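Shared Kitchen Walk-Through, with comments
Brendgate Cooking Club, curry nights and spice-box packing

Go down the list before the first onion is cut. Mark each line OK, FIX or STOP. "Sort of" is a popular answer and doesn't have a box.

1. Hands, aprons, hair
Sink stocked with soap and paper towels: OK
Aprons clean: FIX
Comment: Turmeric stains are allowed. Whatever was on the green one is not.

2. Fridge and cold food
Fridge at 40°F or below: OK
Raw chicken on the bottom shelf, covered: OK
Yogurt in date: FIX
Comment: The big tub expired in July. It had been moved to the back, where it could think about what it had done. Tossed. 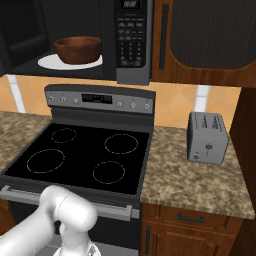
Page last changed: Mon 14 December

3. Dry spices
Every jar labeled with name and fill date: FIX
Lids tight: OK
Scoops stored outside the jars: STOP
Comment: Two jars both say "red, hot." One is paprika and is neither very hot nor, by now, very red. Relabel before the Cabanatuan adobo night, when people will be counting on the difference.

4. Allergens
Peanut, cashew and mustard on their own shelf: OK
Allergen card in every Cidley box: FIX
Comment: Checked 80 boxes, 9 without a card. The packing sheet had every one of them ticked, which tells us something about the packing sheet.

5. Stove and hot oil
Pan handles turned in: OK
Lid within reach of each frying pan: FIX
Burner knobs all return to off: OK
Comment: The lids are kept in a drawer under the cake tins. Anyone with a pan of burning oil would have to do some baking first.
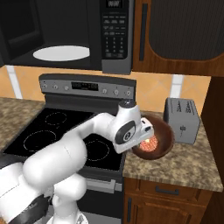

Move them to the hook rail by the door, and leave them there even when the rail looks untidy. Water does not go on an oil fire. We have a sign saying so, currently behind the calendar.

6. Blades and grinders
Wedar grinder unplugged before the cup comes off: OK
Grinder cord undamaged: OK
Knives in the block: FIX
Comment: Three were in the sink under the suds, a traditional hiding place.

7. Floors and exits
Spills wiped up: OK
Back door clear: STOP
Comment: The rice sacks are back. They were moved last time and have found their way home. Class doesn't start until the door opens all the way.

8. Fire extinguisher
Gauge in the green, pin in place: OK
Last monthly check within 30 days: OK
Comment: Suspiciously good. Checked it twice.
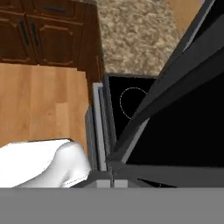 How long can a finished curry sit out while everybody takes pictures of it?
Two hours at most, and one if the room is over 90°F. After that it goes in the trash, however nice it looked. Leftovers should go into the fridge in shallow containers well before then.

9. Closing up
Burners and oven off: OK
Dish towels taken for washing: FIX
Trash out: OK
Comment: Towels were left in a wet heap again. Cumin and mildew is a smell you keep.

Result: two STOPs, six FIXes. Both STOPs to be cleared before the doors open, FIXes within 10 days. Hang the signed copy on the clip by the light switch, on top of the old ones.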